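June 22, 2023
Soft toys, second round of seams and colour. Table by the window.

Carried over from the last entry: carrot, round red fruit, chick, and whatever is left in the basket. The wash at 30 °C is done and everything has been dried flat. Bronisława's question was whether the leaves stay on and whether the stuffing moves. Mine was whether the Wasilewska thread is worth the extra trouble compared with the Hindari we had in the drawer.

Carrot first. Weight 54 g on the kitchen scale, unchanged from before the wash as far as that scale can tell. Long seam sound along its whole length. Closing stitches at the leaf end are mine and slightly proud of the surface, could be felt with a thumbnail but did not lift. Nap a bit flattened near the tip. 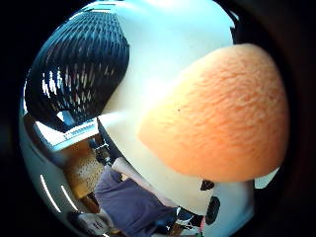
Leaf attachment was the weak point on the first batch. It is now sewn through the body in a cross and then oversewn around the base. I hung 10 N from the tuft with the spring balance and held it for a slow count. No stitch moved. There was some stretch in the body fabric next to the stitching, which recovered after a few minutes. The Hindari thread gave at this same place last time, so the comparison is fair enough for our purposes, although the knots were tied by different hands and I would not put it in a report.

Red fruit: seam allowance 3 mm in one place near the top, where the pattern asks for more. It holds for now. Junpei cut that panel from the end of the roll and it was short to begin with. Restitch before it goes out, do not trim further. Stuffing slightly lumpy at the base, kneaded by hand and improved.

Colour was compared under window light only, no lamp. The Farmont orange and the Cledeo orange come off the roll as near enough the same shade, but after washing the Farmont is duller, and a little browner along the fold lines.

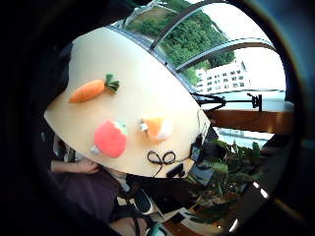 Choice of surface matters more than I allowed for in the first round. A grey bench makes every orange look cleaner than it is. The cream top is better for this, and the trees outside do not help: with that much green hillside in the window I am not sure how far to trust my eye on the leaves. On the carrot the leaf colour separates well from the body at arm's length. For the red one the leafy cap is small against the fruit and I would like it one size larger on the next pattern. Repeat the colour check in September with the blind down and a proper swatch card.

Chick: beak area checked for loose fibres, none came away on tape. Feet are firm. The head tuft sheds slightly when rubbed, a few short hairs on the tape, so that wants a finer backing or a dab of fabric glue from inside. Bronisława prefers the backing. Agreed, glue goes hard.

Storage. At present the finished pieces go back in with the unfinished ones, and I have twice picked up something already passed and started on it again.
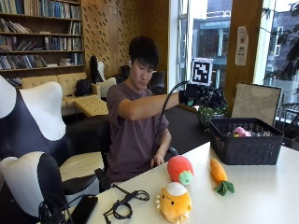
Two containers would settle it, one for passed and one for pending, with a tag on the handle. The black woven basket can stay as pending. It is already a jumble, and the pink piece in it has not been looked at for seams at all. It is also woven – check inside for rough ends before anything with long pile goes in, as the tuft on the chick would catch. Passed items to go in the lidded box under the bench once that is emptied.

To do:
Restitch red fruit at the short seam, Wasilewska thread, double.
Unpick chick tuft, add backing, tape test again.
Pink piece, full seam check.
Ask Junpei how much Cledeo orange is left on the roll before cutting another carrot.
Spring balance reads slightly off zero when hung vertically. Correct for it or find the other one.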